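Give the planner a messy shelf

I have been writing planning code for robot arms for most of my working life, and I have never had as much fun with it as I'm having now. The reason is clutter. Plain household clutter, the kind that piles up on any flat surface near a door. For years our software was tested on bare tables with one block in the middle, and we got very good at bare tables!

At Girora we keep a benchmark of 155 reach-and-grasp tasks, and I would happily throw away every one that has a clean background. What I want to keep are the shelves. A shelf set into a wall takes away most of the directions an arm would like to come from, so the planner has to work for its answer. Put a few bags and cables on it and perception has to work too. That is where the interesting bugs live, and I mean interesting as praise.
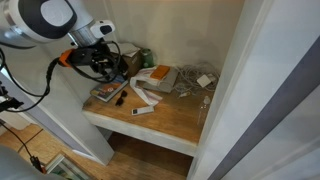
Why does an alcove make planning harder than an open table?

The walls remove a large share of the approach angles, and the elbow and wrist need room as well as the fingers. A grasp that looks perfect for the gripper can be out of reach for the rest of the arm, so the planner has to check the whole body along the whole path.

Radek Hájek and I have argued about this since March. His view is that you should compute one excellent path and follow it. Mine is that you should compute a decent path, start moving, and keep computing. Our replanner at Girora now takes 70 milliseconds per cycle on an ordinary desktop machine, and at that speed I would much rather have a fresh plan than a beautiful one. Radek says I'm covering up bad maps with fast code. He's partly right, and I've stopped minding.

Maps really are the sore spot. Clear plastic is awful for depth sensing: the sensor looks straight through a bottle and reports the wall. Thin bags are nearly as bad, with an outline that means very little once anything touches them. For a long time we handled all this by inflating every obstacle by a fixed margin, and in a tight space that leaves you with a planner that politely refuses to go anywhere. Reet Paulauskas changed ours so that the margin grows only where the depth readings disagree with each other. It took her 2 afternoons and over 400 lines of deleted code, and I still open that commit now and then just to look at it.

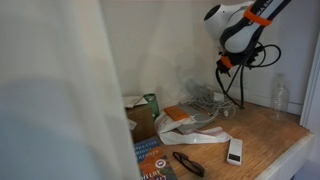 Arm over the desk, with the bottle, the bag and the cables all left in place.

Then there are cables, and I include the robot's own. Most collision models I've read treat an arm as a set of neat rigid capsules and leave the wiring out completely. Rosimeire Aguiar wrote us a small tool called Kopecký that adds a soft, saggy volume for anything hanging off the wrist. It's crude. The volume is a string of spheres with a guess at gravity. But it lets the planner charge a cost for dragging a loop of wire over somebody's things, and that cost was simply zero before. I'd love to see every open planning library ship with something like it, even a worse version.

I feel the same way about tooling in general. The best thing we built last year was a replay viewer (Cameron Nisbet's work, called Ganen) that shows what the perception stack believed next to what the planner did with it, on one timeline. Half of our so-called planning failures were a stale map. We'd been tuning the wrong module for months, and I was the one doing the tuning.

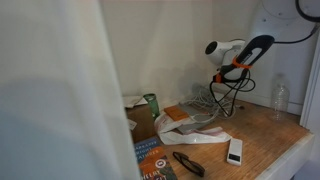

Should perception and planning be developed by separate teams?

Small groups do better when the same people work on both, at least until the interface between them has settled. Many failures sit right on that boundary, and they are much easier to find when one person can read the logs from each side.

So my plea to anyone starting a manipulation project is to skip the bare table, or give it a week at most. Go find a surface that people have been dumping stuff on and point your software at it. The first results will be terrible. Ours were, and I went home that night with three pages of notes and couldn't wait to get back in.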